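Removing brown marks from a white work surface
Project report, Design and Materials, Vedesside College
Parvaneh Soltani and Nelli Keskinen
Submitted February 7, 2024

1. Introduction

The white surfaces in the shared workroom are used for sorting, drawing, opening parcels and light assembly. Brown marks show up strongly on them. The project compared simple ways of removing such marks and checked whether the surface finish was changed by the cleaning.

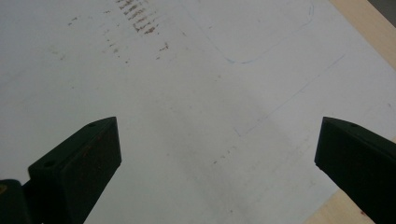
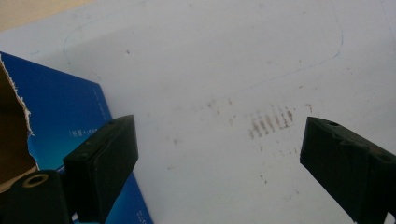
Figures 1 and 2. Brown smudges and scattered specks on the white surface. The blue packaging and the faint blue line are in Figure 2.

The marks in both figures are of the same general type. The main part is a group of short streaks lying roughly side by side, with smaller specks spread over the area near them. In this report the streaks are called the main mark and the specks are called scatter. The two were scored separately in all tests.

The origin of the marks is not known. Three sources were considered at the start: rust from a metal edge, a drink spill, and dirt carried in on packaging. No chemical analysis was available to the group and the source was left open. The test marks described in section 3 were therefore made from several materials, and the results apply to those materials only.

2. Scope

The project covers cleaning by hand with things already kept in the workroom cupboard. Solvents other than the Sorport board cleaner were left out on safety grounds. Repainting, covering or replacing the surface was not studied, although replacement cost is mentioned in section 6.

Pen and pencil lines were a secondary matter. A line such as the one in Figure 2 may be there on purpose, for example as a guide for placing parts, and a cleaning method that removes it along with the dirt is then a disadvantage. For this reason one blue pencil line was drawn on every test panel and its condition was recorded after cleaning.

3. Materials and method

3.1 Panels

Tests were carried out on offcuts of white coated board supplied by Alipour. The supplier's sheet is 785 mm long and was sawn into equal panels, 17 of which were free of edge damage and were used. The coating is matte. All panels were wiped with plain water, left overnight in the rack and inspected under the desk lamp before any mark was applied.

3.2 Marks

Each panel received one type of mark. The types were:

Strong black tea, applied with the edge of a folded card.
Rust powder mixed with a little water, applied in the same way.
Rubbed cardboard, made by pressing the cut edge of a corrugated box against the panel and dragging it.
Cocoa, applied with the card and left to dry at room temperature.

The folded card gave short streaks with a fairly even gap between them. Scatter was made by tapping a loaded brush above the panel. It was difficult to repeat the scatter closely from one panel to the next, and this is the weakest part of the method.

Marks were left for either one day or one week before cleaning. The spare panel was kept unmarked as a reference for colour and finish.

3.3 Cleaning methods

Method A: dry microfibre cloth (Nuria, the plain grey type).
Method B: the same cloth, dampened with tap water and wrung out.
Method C: damp cloth with washing-up liquid, a small drop in 200 ml of warm water.
Method D: Sorport board cleaner, sprayed on the cloth and not on the panel.

Every panel was given 45 strokes in one direction, with the cloth wrapped around a weighted block so that the pressure stayed about the same between operators. The cloth was turned to a clean side halfway through. After methods C and D the panel was wiped with a second cloth dampened with plain water.

3.4 Scoring

The main mark and the scatter were each scored by eye from 0 (no change) to 4 (no mark visible at normal sitting distance). Both authors scored separately before comparing sheets. Where the scores differed by a single step the lower one was used. Where they differed by more, the panel was looked at again beside the reference panel and a joint score was agreed.

Gloss was judged by tilting the panel under the lamp. No gloss meter was available.

4. Results

4.1 Dry cloth (A)

The dry cloth removed most of the scatter from the rubbed cardboard panels and had little effect on anything else. On the rust panels it made the result worse. Loose powder was pulled out of the main mark and spread along the direction of the strokes, leaving a pale brown haze wider than the original streaks. Both authors gave these panels a score of 0 for the main mark. The scale does not allow a negative score, and in a later version it should.

4.2 Damp cloth (B)

One-day tea marks were almost fully removed. One-week tea marks were reduced but the outline of each streak was still visible. Cocoa behaved in much the same way, except that its scatter came off more slowly than the main mark. The specks had dried as small raised drops, and the flat block passed over some of them without enough contact at the edges.

Rubbed cardboard came off fully at both ages.

4.3 Washing-up liquid (C)

This was the best overall method. All tea and cocoa marks scored 3 or 4. Rust scored 2 after one day and 1 after one week. No change in gloss was seen once the panel had been wiped with the second cloth. On the first panel tested the second wipe was forgotten, and a dull film was left that could be felt with a fingertip. The panel was wiped again and the result for gloss was taken after that.

4.4 Board cleaner (D)

The cleaner gave the same scores as method C on tea and cocoa and was one step better on one-week rust. It also left a slightly shinier patch on the matte coating. The patch was visible only with the panel tilted. It had not gone after a week.

4.5 The blue line

The pencil line survived methods A and B with no clear loss. Method C made it fainter, mainly where the line curved across the stroke direction. Method D removed it completely within the first few strokes.

5. Discussion

For marks of unknown origin the order of work matters more than the choice of product. Loose material should be lifted before any rubbing is done. In a short extra trial, rust scatter was picked up with low-tack tape and the panel was then cleaned by method C. The haze seen with method A did not appear. This was done on a single panel and has not been repeated.

The scatter needs separate attention. It is easily missed when the cloth is kept on the darkest part of the mark, and in use it may cover a larger area than the main mark does. We suggest working from the outer specks inwards.

Packaging placed directly on a white surface is a possible source of new marks. The cut edges of corrugated board left brown streaks in our tests under moderate hand pressure. They were easy to remove, but they add to whatever is already there. Printed card was not tested.

The main limits of the work are the small number of panels, scoring by eye, and the difference between fresh test marks and real ones of unknown age. Temperature and humidity in the workroom were not recorded.

6. Recommendations

Lift loose specks with low-tack tape, then use a damp cloth. If the mark remains, use washing-up liquid followed by a clean damp cloth.
Keep the board cleaner for old rust marks on areas where a shiny patch does not matter.
Redraw guide lines after method C, or mask them first. Masking was not tested.
Open boxes on the side bench and bring only the contents to the white surface.

Replacement is not justified for marks of this kind. A new sheet would pick up the same dirt under the same use, and the price quoted by the supplier is higher than the yearly spend on cloths and cleaner for the whole room.

7. Further work

A second set of panels is planned for May, using marks left for longer than one week and a scale that allows for spreading. The block will be given a softer face so that it makes better contact with raised specks. Score sheets and the reference panel are stored in the project drawer under both authors' names.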